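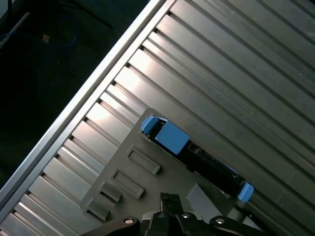
Jan 12, 2018
By the Workbench Editor

I keep hearing that every serious bench needs a slotted metal top. Clarora wants $135 for a small one, and the shop I rent space in bought two. I'm not convinced.

Yes, metal takes abuse. You can clamp to the slots and bolt down a stop. But most of what crosses my bench is small: connectors, latches, screws I can barely pinch. Grooves eat those. I lost 11 screws in September, and I found most of them with a magnet and a bad temper. Then there's the glare. Put a lamp over bare metal and try reading the markings on a black plastic part.

Fans say to lay a flat plate on top and work on that. Fine, but then what did I pay for? A Stomon rubber mat does the same job on a plain door, and it wipes clean.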